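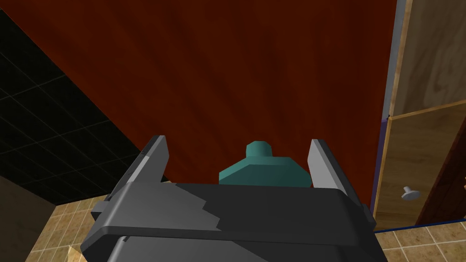 I put off finishing my backlog for so long that I started lying to people about it. Someone would ask if I'd beaten Brirkalness and I'd nod and say something vague about the ending being sad. I had played it for maybe three hours. So last September I sat down and worked out a way to get through long open-world games without hating them, and since a few people asked me to write it up, I'm going to go through the whole thing using Brirkalness, because it's the one I finally saw the credits on (the ending isn't sad, by the way, so sorry to everyone I told).

What you need: the game, a notebook or a notes app, and the willingness to leave stuff undone. That last one is the hard part for me.

Step 1: Pick the one game

Open your library and choose a single big game. You can keep a small puzzle or racing thing going on the side, but only one game with a map. I had four on the go, and every time I switched back I'd forgotten which button was dodge. I moved the other three off the drive completely. They're still mine, they're just not sitting there looking at me.

Step 2: Decide on your old save

If you've been away less than a month, load it. If it's been longer, start over. I know! I lost a level 50 character doing this and I moaned about it for days. But I'd loaded that save five or six times over two years, wandered around a swamp with no idea who I was working for, and quit. Starting fresh took me a couple of evenings to get back to the swamp, and this time I knew why I was in it.

If you really can't face it, do the middle option my friend Hema Varma uses. She starts a new file, plays just the tutorial to get her hands back, then goes back to the old one and reads the whole quest log before moving.

Step 3: Turn off the icons

In Brirkalness, go to Settings, then Interface, then Map Filters. There are 163 collectible feathers in this game and every one of them has its own little marker. Switch those off. Switch off the hunting grounds, the rumor markers and the shrines too. Leave on main quests, fast travel points and shops.

I can't tell you how much this changed things for me. The first time I closed that menu the map looked like a place again. I still found feathers, I just found them because I'd walked past one.

Most games of this kind have something like it, though it's sometimes buried under Accessibility or HUD. If there's no filter at all, set the map to its widest zoom and leave it there — small icons often drop off by themselves.

Step 4: Make a two-line note when you quit

Every time you stop, write two lines. First line, where you are and what you were doing. Second line, what you meant to do next. One of mine says "Outside Uvetti, sold the armor. Go see the ferry guy, NOT the bandit camp." That's plenty. I used to trust the quest log for this, but the log tells you what the game wants, and I usually had some other plan going.

Step 5: Set a side quest rule

You need a rule you can remember. Mine is one side quest for each main quest, and I choose it by whether I like the person giving it. That's how I ended up doing the whole Brandão storyline, with the lighthouse and the forged letters, which I'd skipped the first time around and which is far and away the best writing in the game. Fetch quests from people with no name get ignored.

Thirumalai Arumugam, who I play online with, thinks my rule is too strict and does all the side quests in a town before he leaves it. He's been in the second town for a very long time.

Step 6: Use the difficulty slider

Lower it when you're bored of fighting. I dropped to Easy for the Sinis mines because the same three spider things kept coming at me down the same tunnel, and then I put it back up to Normal for the boss. You don't lose any trophies for it in this game. Check that in yours first if you care about them.

Step 7: Stop buying things

Around the middle of the game I had 900 gold and spent a whole evening comparing swords. The one I picked was replaced by a drop in the next cave. Buy healing items, buy the bigger bag as early as you can, and save the rest for the horse.

Step 8: Go for the ending

Once the game warns you there's no turning back, make a separate save, and then go. Don't do a lap of the map first. Every game I've ever abandoned near the end, I abandoned on that lap. If you want the leftovers afterward, the save will be there.

I finished with 149 feathers still out there somewhere. I've reinstalled one of the other three now, and I'm keeping the notebook next to the controller.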